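Visit Report: Bratent Phone Repair and Refurbishing Center, Stustton

22/07/2025

Bratent opened its Stustton site to outside visitors for one afternoon. The center takes in used phones from trade-in programs and mail-in repairs, tests them, replaces parts where needed, and grades them for resale. The tour covered intake, data removal, button and screen testing, battery work, and the packing area. Visitors were asked to switch their own phones to airplane mode before entering the test floor, as stray Bluetooth signals slow down the pairing checks.

Intake

Phones arrive in padded trays. Each one is scanned, weighed, and given a paper label with a bar code. The label stays on the back glass until the last grading step. Intake staff check three things first: whether the phone powers on, whether an account lock is active, and whether the battery is swollen. Swollen units go straight to a steel cabinet outside the main room and are not charged.

The center logged 3,731 phones in April, the last month with complete figures at the time of the visit. The guide said the largest group was phones with a physical home button, which still come in from schools and delivery companies. Account locks remain the main cause of rejection. A locked phone is held for 90 days while the sender is contacted. After that it is returned at the sender's cost.

Data removal

Erasing is done in racks. Each rack is connected to a desktop computer running a program called Wora, which was written in-house. Wora reads the model, storage size, and serial number, starts the erase, and writes a record when the phone restarts at the setup screen. If the restart does not complete, the slot light turns amber and the operator moves the phone to a manual bench.

At the manual bench the phone is put into recovery mode with the button sequence for that model. The sequences are printed on a laminated sheet taped to the bench. Older models use the home and power buttons held together, later ones use volume down and power, and the ones after that use a quick press of each volume button followed by a long hold on the side button. The operator said most failed erases come from worn charging ports, and a port cleaning clears them.

Button, screen, and camera testing

This was the longest part of the tour. Each phone runs a test app that asks for every button in turn and records the response time. The power button and volume buttons are pressed by hand. A button that registers twice for one press is failed, even if it feels normal.

Taking a screenshot is part of the test. It checks two buttons at once and confirms that storage can be written to. The app then opens the saved image and compares it with the expected one. On Android phones the same step uses power and volume down. Models that support a palm swipe or a three-finger swipe are tested with the buttons only.

Screen testing uses solid color fields at full brightness, followed by a touch grid of 316 cells. Every cell has to be crossed with a fingertip. Dead cells show up as white squares. Cells along the top edge fail most often on phones that have had a previous screen replacement with a low-grade part.

The camera step covers autofocus, color, and text recognition. The text step is run in several languages on printed packaging with small type, and the result is read back on the phone.

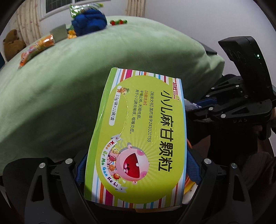 Children's medicine box with the product title printed vertically in Chinese.

Text recognition is not a pass or fail item by itself. A poor result on small type points to a scratched lens cover or a misaligned lens, and the phone is sent for a closer look under magnification. Vertical text gives more errors than horizontal text on older system versions, so the operator updates the phone before repeating the step.

Battery work

Batteries below 80 percent of their design capacity are replaced. The adhesive is softened on a heated plate set to 67 degrees Celsius, and the screen is lifted with a suction arm. Pull tabs are removed slowly at a low angle. If a tab breaks, the technician uses a thin plastic card and a few drops of solvent. Metal tools are not allowed near the battery.

New batteries are supplied by Gachanja, which also takes back the old ones for recycling. After fitting, each phone is charged to full, discharged to half, and left overnight. Any phone that loses more than the permitted amount is opened again. Water seals are replaced every time, but the center does not claim a water rating on any refurbished unit.

Grading and packing

Grading is visual and is done under two lamps at different angles. There are four grades, A to D. Grade D phones are not sold to the public and are stripped for cameras, speakers, and charging ports. The paper label is removed, the back is cleaned with alcohol, and the phone is packed with a cable and a one-page setup sheet. No charger is included.

Questions from visitors

Most questions were about software support. Bratent lists the newest system version each model can run on the setup sheet, but makes no promise on how long security updates will continue.

One visitor asked if Wora would be sold to other repair shops. There is no plan to do so. The program depends on the rack wiring used in Stustton and would need to be rewritten for other hardware.

Parking is at the rear of the building. The test floor has no seating, and the tour is on foot throughout.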